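Clenberg grasp rules

Print this article | E-mail this article

The Clenberg grasp rules are a set of good-practice guidelines for testing robot grippers in simulation. They were drafted by Wajid Rind and Wanpen Khunthong at Nilsuwan and cover household objects, fixtures and room layouts. The current edition lists 108 test cases in 10 groups.

Each case names an object, a starting pose for the arm and a time limit. Testers must keep the same friction settings for all runs in a group. A run in which the gripper passes through a surface is void and must be logged as such. Changes to lighting or wall textures are allowed between runs.

Group 3 deals with upright cylinders. The fingers should close from opposite sides, and contact low on the object is scored separately from contact at mid-height.

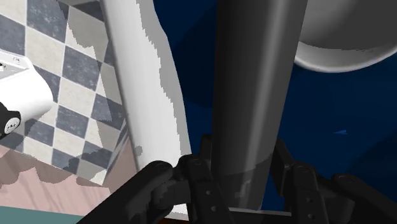
Results are reported per group, with void runs listed apart. Flundex adopted the rules in June for its own test rooms. Edition 2 remains in use at Prulutari.

Contact us | Copyright Clenberg | Back to top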